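Four months with a night guard, and what I wish I'd asked sooner

2026-01-09

I have been meaning to write this up since before Christmas, and several of you have asked in the comments how I got on, so I've made a pot of tea and I'm going to try to get it all down in one go. If you're new, welcome, and I'm sorry that your first visit is a very long post about my jaw.

The short version is that I grind my teeth at night. I've probably done it for years. I used to wake up with a dull ache in front of my ears and assume I'd slept funny, and I had headaches at the temples that I put down to the screen at work, or the weather, or not drinking enough water (I never drink enough water, so that one was always going to sound plausible). Then one morning in the autumn I was eating a perfectly soft piece of toast and a bit of tooth came away. A little corner off one of the lower back ones, no bigger than a grain of rice. It didn't even hurt! I just sat there with it in the palm of my hand, feeling quite indignant.

The dentist at the Arthorpe practice was very kind about it. She had a look round and asked me whether anyone had ever told me I was a grinder, and I said no, and then she held up a mirror and showed me how flat my front teeth had become along the bottom. I'd honestly thought that was simply the shape of them. She pointed out some little craze lines too, and a ridge on the inside of my cheek where I'd been pressing it against my teeth in my sleep. I'd felt that ridge with my tongue for as long as I can remember and thought everybody had one.

She smoothed off the broken tooth, put a small filling on it, and said we should talk about a guard.

Now, I had tried one of the boil and bite ones from the chemist years ago, when I was living with a friend who complained about the noise. You drop it in hot water, let it go soft, bite down and hope. Mine came out lopsided, it made me gag, and I'd find it in the morning under the pillow or, on one memorable occasion, inside a slipper. So I wasn't very keen. But she explained that a proper one is made from a mould of your own teeth and sits much closer, and that I could choose between a soft one and a hard one. For somebody who clenches as much as I do she preferred the hard kind. She said some people find they chew on the soft ones, a bit like a dog with a toy, and I recognised myself in that straight away.

The impressions were the part I'd been dreading. You have a tray of cold putty pushed up against your teeth and you have to sit still while it sets. Breathe through your nose and look at something far away, that's my advice. I looked at a poster about gum disease and wiggled my toes, which the nurse suggested, and it really did help. The upper one was fine. The lower one was less fine, but it was over before I'd properly started to panic.

The guard was ready in November. It was made by a lab called Tsai and it came in a blue plastic case with a tube of Pristeron cleaning tablets thrown in, which I thought was a nice touch until I saw the price of everything together. I won't go into what I paid, as it depends so much on where you live and what sort of dentist you have, but do ask for the whole figure beforehand, with the fitting and any adjustments included. I only asked about the guard itself and got a bit of a surprise at the desk.

The first night was horrible, I'm afraid. It felt enormous. I lay there dribbling and feeling sorry for myself and took it out after an hour. The second night I lasted until I got up for the loo. I nearly gave up altogether, but the receptionist had told me to try wearing it in the evening for a while before going to bed, so I started putting it in when I sat down to watch the television, and that made all the difference. By the time I'd gone through 16 nights of that I was sleeping right through with it in, and now I feel odd without it. I took it back once to have a high spot polished down on the left side, where it was rubbing, and that took no time at all.

Has it worked? Well, I think so. The headaches are much rarer. My jaw still clicks when I yawn, and the dentist said it might always do that and not to worry so long as it doesn't hurt or lock. There are scratches all over the guard already, and every time I rinse it I think, well, those would have been on my teeth.

The thing I hadn't expected was how much I clench in the daytime as well. Once you've been told about it you can't stop noticing. I do it at traffic lights. I do it when I'm reading emails, and when I'm threading a needle, and all the way through any conversation with the broadband people. She told me my teeth shouldn't be touching at all unless I'm chewing or swallowing, which was complete news to me at the age of 40. Lips together, teeth apart, tongue resting behind the top ones. I put a small green sticker on the edge of my computer and every time I catch sight of it I let my jaw drop.
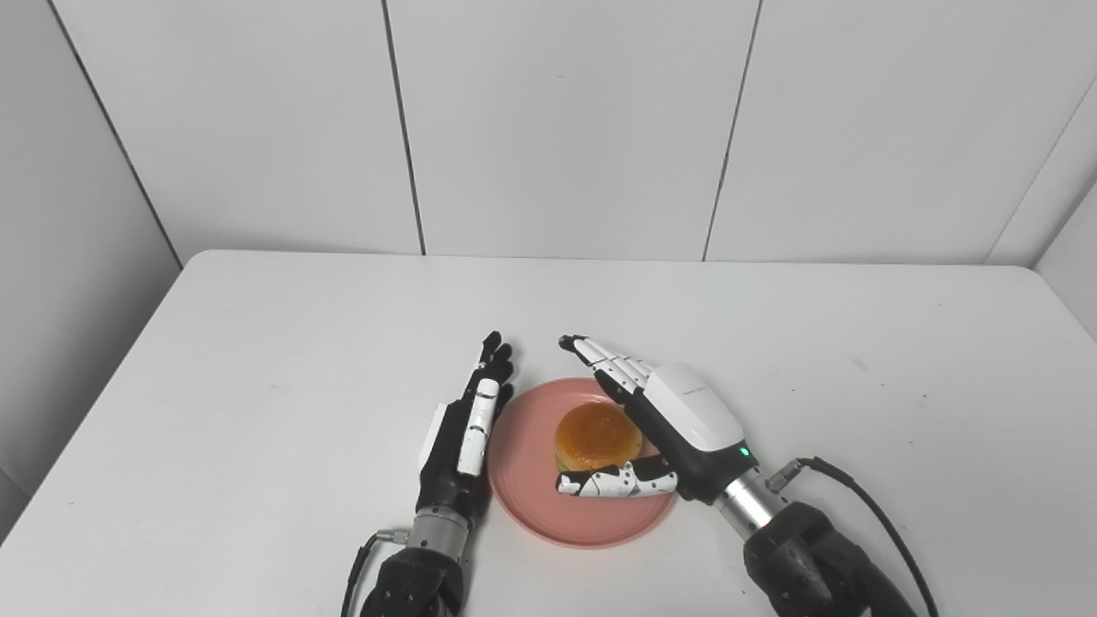

Food has been a bit of an adjustment too. For the first few weeks after the filling I was asked to go gently, so no crusty rolls, no toffee, no chewing gum, and nothing that meant opening very wide. I made a lot of soup. I cut my apples into slices, and I've carried on doing that because I've found I like them better that way. I'd been a terrible one for crunching ice and biting the ends of pens, and I've stopped both, more or less. My jaw gets tired if I have a chewy supper, and when that happens I hold a warm flannel against each side for a bit while I'm reading in bed. It's lovely, even if it does nothing whatsoever.

A few practical things, for anyone about to get one.

Rinse it in cool water as soon as it comes out in the morning. Never hot, as it can warp. I brush mine with a soft brush and a drop of washing up liquid, because toothpaste can be too scratchy, and I use a cleaning tablet when it starts to look cloudy. Let it dry before you shut it in the case. I didn't at first and it began to smell like an old flower vase.

Keep it away from dogs. Ours is called Ziltow (a long story, involving a misread label at the rescue centre) and he has been after that guard since the day I brought it home. I now keep it on the top shelf of the bathroom cabinet, behind the plasters.

Take it along to your check-ups, so they can see how it's wearing. And if your bite feels strange in the morning and doesn't settle down after breakfast, ring them up and say so.

I've got my next appointment in the spring and I'll let you know what she says about the clicking. In the meantime, if any of you have found a way of sleeping on your side without squashing your jaw into the pillow, please do leave me a comment. I've bought two different pillows so far and the dog has had both of them.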